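Tags: mailing list archive, simulation, lab practice

From: Firdevs Sarıgül
To: golter-users
Re: Draft rules for reporting simulated grasp runs
January 19, 2019

Wahyudi Nair wrote:

> I read the draft Kamarul sent round. Section 2 asks us to state
> gripper, object and start pose for every run. Fine. But it says
> nothing about which views have to be kept. At Dullent we store
> the room view only, and I would like to keep doing that. The
> wrist view doubles the storage. Also, is a failed run a run?
> We have been dropping the ones where the planner times out.

Wahyudi,

Taking your last point first. Yes, a failed run is a run. If the planner times out, log it as a timeout and leave it in the total. Our December report had 67 runs in it and 12 of them were timeouts. With those taken out the success rate looked a good deal better, and Recep Polat was right to send it back.

On the views, I would ask you to keep both. The room view is good for checking the arm's posture and where the base sits on the table.

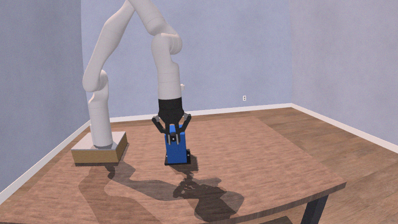
The draft should also say that the room stays the same within a series: same table, same walls, same lighting. If someone changes the lighting halfway, that starts a new series with a new number. We lost a week at Ateş over this, comparing two sets that should never have been put side by side.

For the wrist view, the rule I have in mind is short. Keep it at full rate for the last 20 seconds before the fingers close, and thin it out before that. That should take care of most of your storage problem. Do not crop it and do not correct the lens before saving. Anyone who wants a flat picture can make one later from the raw file, but the reverse is a lot harder. 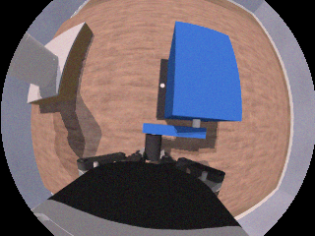 Object color is the other thing missing from section 2. Write down the color and the size of the object as set in the config file, and do not read them off the render. Shading changes the color from one side of a box to the next, and people have been typing in whatever they saw.

Proposed wording for section 2.7:

"Each run is stored with the room view and the wrist view, uncorrected. The object's color and dimensions are copied from the config file. Timeouts and aborted runs are counted."

Muammer Türkmen asked if this also covers the Emodow scenes. I think it should, but he would have to rename his folders first, so let's give him until the next release.

If there are no objections within seven days I will put the text in the draft.

Firdevs

We use cookies to remember your archive settings. Accept | Manage
Page last updated: January 2019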